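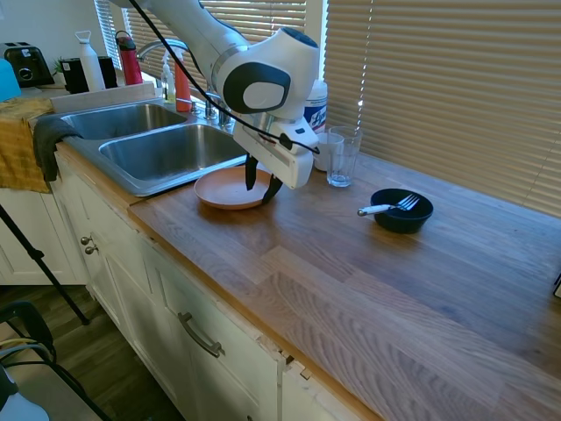 ## From the kitchen bench: why the arm pushed too hard on a plate

Many of you asked what happened with the dish clearing work in April, and why the arm at Gruvstead was stopped for a while. I write here what we know. Some parts are still open, and I will mark them.

The task is simple for a person. The arm takes dishes from the wooden counter and puts them in the sink. Glasses and bowls are mostly fine now. Plates are the difficult item, as the gripper must bring its two fingers to the rim, one finger inside and one outside, and for this it must come down very close to the counter.

During an evening run, the arm came down over a plate near the front corner of the sink and did not stop at the programmed height. The fingers touched the plate, and the arm continued to push. The plate turned on its edge, slid under one finger and broke. One piece fell into the sink and the others went to the floor. Nikola Hoxha was standing at the safety line and pressed the stop button. No person was hurt.

### What we found

First we suspected the camera. This was a natural idea, but it cost us much time. We played back the recorded positions and the plate was located correctly, with an error of 3 millimeters. This is inside our limit.

The second idea was the force limit, and here was the real fault. The arm should stop when the downward force at the wrist is higher than 20 newtons. In the log, the force went up to 80 newtons before the stop button was pressed. The arm controller received the correct limit when it started. But when the Siston software restarts after a lost connection, it loads its own settings file again, and in this file the limit was still 200 newtons. We used that value last winter for a different job, at a steel table, with no people near. It should have been deleted then.

The log shows one lost connection shortly before the accident. The software restarted in a few seconds, the arm continued from the same place, and the screen showed no warning. The operator could not know that the limit had changed.

Why the connection was lost is not fully clear. Nikola found that the cable along the arm was pulled tight when the wrist turned to the far side, and that one connector had some play. We replaced the connector and gave the cable a longer loop. Since then we have not seen the same message, but I would not say that the cause is proven. If you work with the same type of wrist, please look at your connector also.

The starting height was also wrong by a small amount. The counter is made from joined strips of wood and it is not perfectly level. We had measured it at one point only, close to the wall, and used this value for the full surface. With a correct force limit this would give only a light touch. With the wrong limit, it broke the plate.

### What is different now

- The old settings file is removed, and the force limit is kept in one place only.
- After every restart the arm stays still until the operator has read the limit on the screen and confirmed it by hand.
- The counter height is measured at each corner of the work area before the first run of the day.
- The last part of the movement down to a plate is done at slow speed.
- Before the first run, the operator presses the closed fingers on a foam block and checks that the arm stops by itself.

The foam test takes a short time and I ask everybody to do it, also when you are in a hurry. Write the result in the bench notebook with your initials. If the arm does not stop, press the button, leave the arm where it is and call Nikola or me. Please do not restart the software to see if the problem goes away – we would lose the part of the log that we need.

One more request about broken dishes. Switch off the arm power before you collect the pieces, also the small ones on the floor. After the accident one of us reached across the counter while the motors were still on. It ended well, but the stop button was released by then and the arm could have moved.

### Still open

We sent the log to Prevau, where the same software is used with an older controller. They will try to repeat the restart fault on their side. The Dimitriou group asked if a softer finger would help. It may protect the plate, but I prefer to finish the work on the force limit first, and test new fingers after.

Runs with plates have started again, at slow speed and with two people present. Runs without an operator stay closed until Prevau has answered. The full log and the new start procedure are in the shared folder, under "kitchen bench".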